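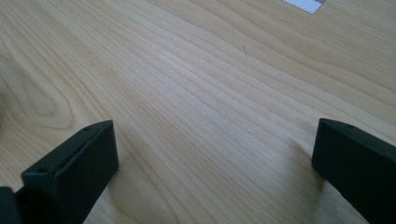
Re: [parkcombe-table] White marks and oil finish, what do you use?
2023-10-17

Hello all,

I answer between the lines, I hope the quoting comes out right in everybody's mail program.

> I bought a used table with a pale wood top and the seller told me
> it was oiled, but he did not remember with what. There are white
> marks from cups near one end. I would like to fix it without
> sanding the whole top. Is this possible, or am I dreaming?

It is possible in many cases, but first you have to find out if it is really oil. Sellers say "oiled" for everything that does not shine. Put one drop of water in a place where it does not matter, for example under the edge, and wait five minutes. If the wood becomes darker under the drop, you have oil or old wax, or almost nothing. If the drop stays round and the wood keeps its color, there is probably a lacquer, and then most of what I write below will not help you. A matte lacquer can look very much like oil.

Please do not do this test on the underside itself, as I did the first time. The underside of my table had never been finished at all, so of course it drank the water, and I was sure for one week that I had an oiled table.

> Somebody in the archive recommends mayonnaise. Is this a joke?

No, people do it. The fat goes into the white mark and makes it less visible. I tried it once and the mark did become weaker, but the kitchen smelled of salad until the next day. A little plain mineral oil does the same. Leave it for the night and wipe it off in the morning. If the mark is still there, rub it very softly with a gray pad, always in the direction of the grain, and then oil again.

With pale wood you must be patient. Every place where you rub more becomes lighter, and after the oil it becomes either lighter or darker than its neighbor, you never know which. For this reason I would treat the whole board from end to end where the mark is, and not only the circle. If the top is not made from separate boards, go at least to a line in the grain which the eye can accept as a border.

> Which oil would you take? In the store in Brasow they have only
> two, the Pluleder and one without a name in a metal can.

I have used the Pluleder for my kitchen table and for two shelves. It makes pale wood a little yellow, like weak tea. My wife likes it and I got used to it. If you want to keep the wood as light as it is now, ask if they can order the one with white pigment, but make a sample first. On open grain the white stays in the pores and it looks like flour.

The can without a name I do not know. Maybe another member can say something.

About quantity: everybody uses too much. For one coat on a normal table I need less than 50 ml. You put it on with a cotton cloth, you wait as long as the can says, and then you wipe off everything, even if it feels like a waste. What remains on top does not dry, it becomes sticky, and then you have dust in it until Christmas. Two thin coats are enough for a table that is already oiled.

And the cloths: please spread them flat outside to dry, or put them in a jar with water and a lid. Oil cloths in a ball can start to burn alone. It was written here many times already, but there are new members.

> One person told me to call Padilla and let them do it. They want
> 900 for sanding and finishing. Is it a fair price?

I cannot say if it is fair. Padilla did the stairs in the house of my neighbors and the stairs are good. But 900 for some cup marks is a lot of money in my opinion, and after that you have a thinner table. If the top is veneer, I would be very careful with any sanding. Look at the end of the top: when the lines of the grain continue over the edge and down, it is solid wood. When they stop and there is a strip glued on, be careful.

I would try the oil first. You can still call them later.

One question from my side, to all: has anybody used soap on an oiled top for a longer time, I mean the white flakes that you dissolve in warm water? I have a bag of it and I am not sure if it takes the oil out again. The instructions on the bag are only for floors.

Greetings to the list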